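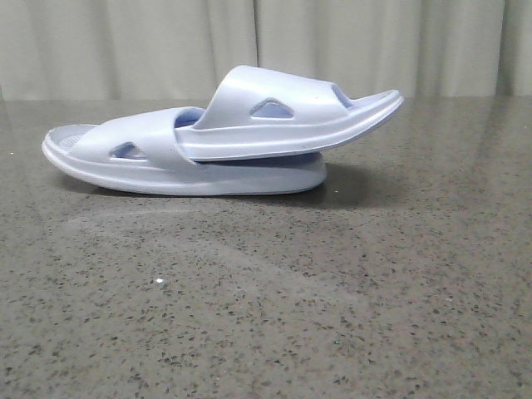
Section 3. Recording Your First Set of Examples

By now your Harnano arm should be bolted down, powered and talking to the Cendik recorder. If the green light on the recorder is still blinking, please go back to Section 2 and finish there first – it will save you a good deal of grumbling later on. This section takes you through gathering examples by hand guiding, which means you steer the arm through the job yourself and the recorder keeps everything the arm and the cameras pick up along the way.

We will use a pair of slide sandals all through this section. Any light, molded pair will do nicely. They have a strap to work around, a sole thick enough to grip, and they don't mind being dropped.

Before you start

1. Clear the work surface of anything that is not part of the job.
2. Draw the curtain or blind behind the work surface and leave it as it is for the whole session.
3. Open the Briditz panel, choose New Set, and type a name you will still understand in April.
4. Set the target to 200 examples. You can stop sooner and pick up again another day, and the panel will remember where you were. 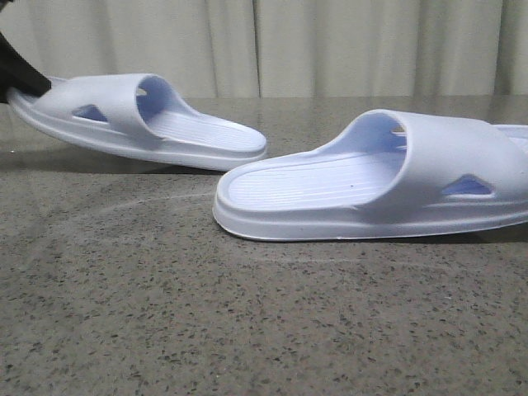
Good examples depend a great deal on how you bring the fingers in. Slow down for the last stretch, and let the pads meet the shoe before you ask them to do any work. With the toes of the two sandals facing one another, as they are on this counter, we like to come in at the heel of the left one, where the gripper is well out of the way of the strap and the other shoe. You may find you prefer the toe or the strap, and that is perfectly fine. Try to give the system plenty of each grip you want it to learn, so that it doesn't have one lonely example to go on.

Recording one example

5. Press and hold the pedal until you hear 2 beeps. Recording has begun.
6. Guide the arm to the first sandal and close the fingers.
7. Lift, carry and set the sandal down where you want it.
8. Open the fingers, back the arm away, and let go of the pedal.
9. Choose Keep or Discard on the panel.

Note: A fumble followed by a good recovery is well worth keeping. Discard only those tries where you bumped a camera or gave up partway. 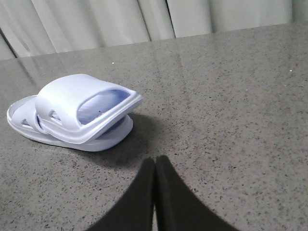
Figure 3. Wrist camera view, with the sandal on its side and the fingertips near it.

Change the starting position a little after every example. Turn a shoe, slide it toward you, tip it onto its side, swap left for right. If you catch yourself putting things back in the very same spot (we all do it), take a short break and come back fresh.

Caution: Keep your free hand away from the fingers whenever the pedal is down. The grip is gentle on foam, but it can still pinch.

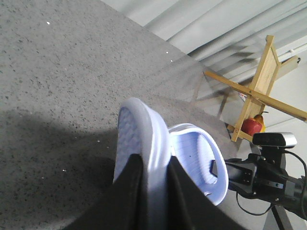 CAMERA CHECKS

After every 13 examples the panel will pause and show you the latest picture from each camera. Please do look at them properly before pressing Continue.

In the wrist view, you should be able to make out both black pads and whatever they are holding. It is quite all right for other things in the room to show up past the edge of the counter, such as the fruit and the webcam on its mount in our own view. What matters is that the shoe is easy to see between the fingers.

If a picture looks dim or smeared, wipe the lens with a dry cloth and choose Refresh. If a fixed camera has shifted, end the set, run the Lazarević alignment again from Section 2, and begin a new set under a new name. Please don't carry on with the old one – mixing two camera positions in one set makes for a very muddled learner.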